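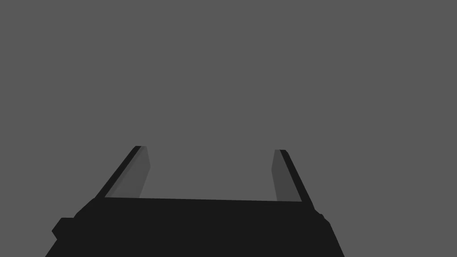
La grabadora Femia registra el sonido ambiente en dos canales y guarda cada toma en un archivo independiente. Antes de la primera salida conviene ajustar el contraste de la pantalla. El fondo debe quedar de un gris medio uniforme, como el que se ve detrás de la pinza oscura de dos dedos, y las cifras, negras.

1. Inserte la tarjeta con el equipo apagado.
2. Mantenga pulsado REC hasta que aparezca el menú.
3. Seleccione 14 en la escala de contraste. 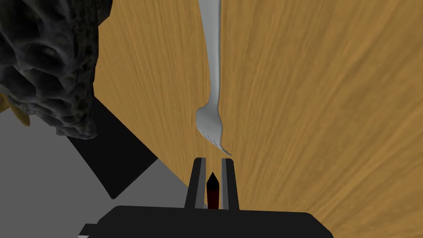 Texto: Piret Vasiliauskas | Manuales Grusell | 8 de agosto de 2024

Ajuste de nivel en exteriores

4. Coloque la espuma antiviento.
5. Oriente los micrófonos hacia la fuente y espere 10 segundos.
6. Gire GAIN hasta que los picos no pasen de la marca roja.

Nota: para aves lejanas, active el filtro de graves.

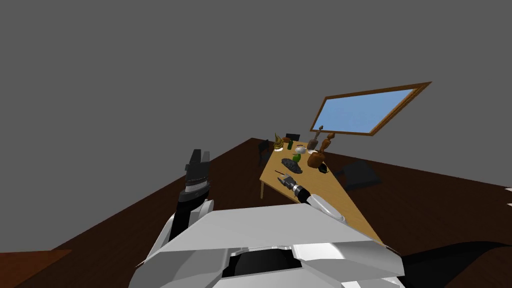

Mesa de tono claro y sillas negras.

7. Grabe una toma de prueba y escúchela con auriculares.

Precaución: no retire la tarjeta mientras parpadee el piloto. Si aparece el error 1053, apague el equipo y repita desde el paso 1.
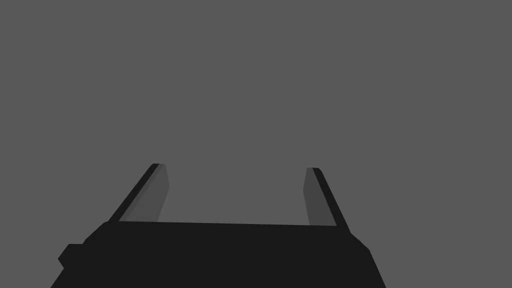
Pinza oscura sobre fondo gris.

8. Copie las tomas al ordenador antes de formatear la tarjeta.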